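Home Issues Authors Search
April | Stevidmont Working Papers | by the Borska Sleep Group

3. Results

3.1 Shift pattern and sleep

We got usable diaries from 245 night workers at the Sallari bakery sites. Of these, 111 were on fixed nights, the rest rotating. Fixed-night workers slept longer on days off. No clear difference on work days, which we did not expect. Late coffee (after 3 a.m.) went with shorter sleep in both groups. 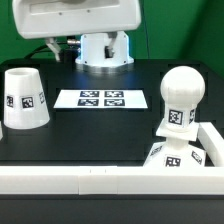
Naps were common. Most were taken before the shift, a few on the break. Diaries with gaps of more than 10 days were dropped, same rule as in the Mbwambo survey. Keeping them in does not change the direction of anything, only makes the spread wider.

3.2 Commute

Long commutes ate into sleep more then we thought. Worst for rotating staff coming off a late week. Bus riders reported dozing on the way home, drivers did not, or did not write it down.
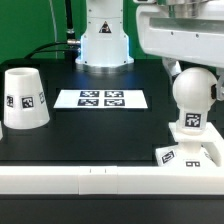
Figure 1. Robot arm base, marker sheet and white cone on a black tabletop.

Weekend catch-up sleep was seen in both groups but starts later for people with kids at home. We did not ask about blackout curtains, should have. The diary form had no space for it and adding a page half way thorugh would have split the sample.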